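The Plain Plastic Tumbler
Materials, shape and color in the most ordinary cup in the cupboard

Open a cabinet in a shared kitchen and the front row is usually plastic. The glasses are behind it or have been broken. Plastic tumblers get the most use of any vessel in the room and the least attention when they are bought, which typically happens in March or September when a lease turns over and someone needs a set in a hurry.

The Standton housing cooperative replaced its common-room drinkware this spring. It settled on Kobori tumblers in a 225 milliliter size for daily use and a taller Uvach bottle for cold water at the table. The choice took longer than the price would suggest. Most of the discussion concerned wall thickness, color and whether the cups would come apart after stacking.

A tumbler is a truncated cone with a floor. The taper is there first for the benefit of the mold: a part with perfectly vertical walls grips the core as it cools and has to be forced off. A small draft angle lets it release. The same angle makes stacking possible, and the amount of taper decides how much of each cup disappears into the one below it. A steep taper gives a compact stack and a cup that is narrow at the foot. A shallow taper gives a wider foot and a tall stack.
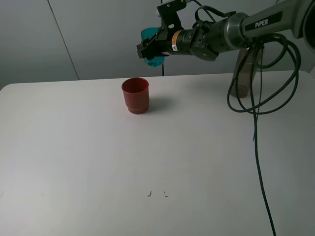

A cup lifted clear of a white tabletop.

Handling depends mostly on the outside diameter at the point where the cup is held. On a tapered cup that point shifts. A grip near the rim is wider and keeps the hand above the center of mass, so a full cup hangs steadily. A grip near the base is narrower but leaves the weight above the hand. Thin walls complicate both, and a light squeeze near an open rim will push it into an oval. A full cup responds by sending some of its contents over the edge.

The remedy is a heavier lip. A rolled or thickened rim works as a hoop and resists ovaling far better than the same amount of plastic spread evenly down the wall. It is also more comfortable to drink from. The drawback is the underside of the roll, where residue collects if the lip is not fully closed. Run a fingertip under the edge before buying. If there is a channel, it will need a brush.

The base does a different job. Many stacking cups have a step or ring low on the body. Inside the stack, the step of the upper cup sits on a matching ledge in the lower one and stops it from sliding down until the walls wedge together. Without the step, two wet cups seal against each other, and pulling only makes the vacuum worse. Standing the lower cup in warm water and putting cold water in the upper one usually frees them. A set with a proper step does not need the treatment.

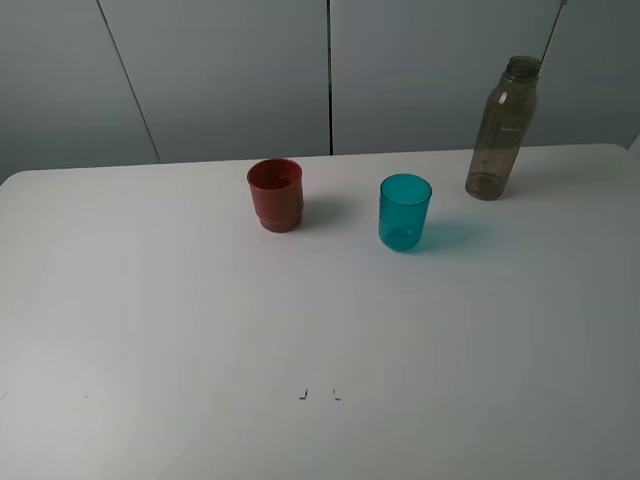
Two plastic cups and a tall bottle. The red cup is opaque, with a thick round lip and a stepped base.

Opaque or translucent is treated as a matter of taste, but it changes how a cup is used. An opaque wall hides fine scratches and tea stain on the outside. It also hides the fill level from anyone who is not looking down into it. People pouring for others at a long table tend to overfill opaque cups and underfill translucent ones, the second because the level seen through a tinted wall looks higher than it is.

Opaque colors are made with pigment, which is a solid powder dispersed in the resin. Translucent colors use much less of it, or a dye that dissolves. Reds have a reputation for shifting toward orange or pink after long exposure to sun, and the change is slow enough to go unnoticed until a replacement is set beside the old cup. Brick and terracotta shades conceal the shift better than a bright primary red.

With translucent cups the thickness of the wall sets the depth of the color. Light from a window passes through two walls on its way across, so the sides look darker than the floor. Where the wall curves away from the eye, the light travels through more material and the edge reads as a dark outline. On a white surface the cup also throws a colored shadow, deepest near the foot and paler farther out.
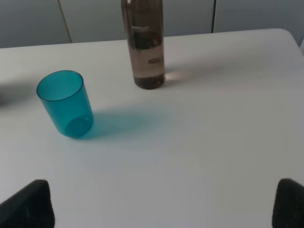

For the same reason a tinted cup should be checked against a white background before a set is put together. Blues and greens stay distinct from one another under cool light and drift closer under a warm bulb. Browns and grays are the hardest to tell apart. If color is being used to assign cups to people, which is the main argument for buying mixed sets, then strong contrast matters more than a pleasing range. The Standton kitchen went with one opaque color and the rest translucent. Residents sort them by feel as much as by sight, the opaque ones being slightly heavier.

Bottles follow other rules. A tall cylinder has a small footprint for its volume and a high center of mass when full. The Uvach holds 400 milliliters short of what its outside suggests, most of the difference being taken up by a thick base. That base is useful. It lowers the point at which the bottle will tip and gives the hand some warning, through weight, that the contents are running low. Smoky tints are common on this type of bottle. They reduce glare and make water spots less obvious, at the cost of making it harder to see whether the inside is clean.

Cleaning is where most plastic drinkware is lost. The top rack of a dishwasher is generally safe for cups marked as such. The bottom rack in many machines is close to the heating element, and a cup that softens there will keep whatever shape it was leaning in. Detergent strength is the other variable. The cooperative moved to Plisosent, a low-alkali powder, after an earlier product left a gray haze on the tinted cups. Haze comes in two kinds. Mineral film comes off with diluted vinegar. Etching does not come off with anything, and the cup should be moved to the paintbrush shelf.

Hand washing avoids the heat but adds abrasion. A green scouring pad will dull a clear wall in one use. A soft cloth is enough for anything except dried milk, which should be soaked. Dry the cups upside down on a rack with air underneath. A cup inverted on a flat counter holds its moisture, and the ring it leaves is a nuisance on pale surfaces.

White surfaces deserve a note of their own. They show every foot ring, crumb and pen mark, and for that reason they are a good place to inspect drinkware. Set each cup down and press one side of the rim. A warped floor will rock. Look across the rim at eye level and any ovaling will be obvious. Then look into the cup from above for a halo of fine cracks around the center of the floor, where the resin entered the mold. Cracking usually begins at this point and may be visible for months before a cup leaks.
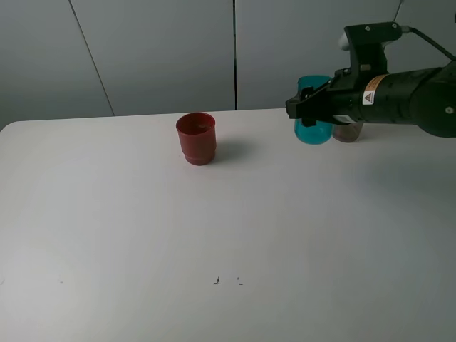 Red, teal-blue and brownish cups on a white table. The ridged band on the red cup sits near its base.

Storage is a compromise between space and wear. A stack uses the least shelf but rubs each cup against its neighbor every time one is drawn out, and the marks appear as vertical lines on the outside. Keep stacks short. Mixed makes should not be nested even when they appear to fit, as the steps rarely line up and the cups will jam.

Replacement can be gradual. Plastic cups of the same model vary little from batch to batch in size, though color can move enough to notice. Kobori sells its tumblers individually as well as in sets, and Standton keeps two spares of each color in the closet next to the boiler room. The bottles are bought one at a time.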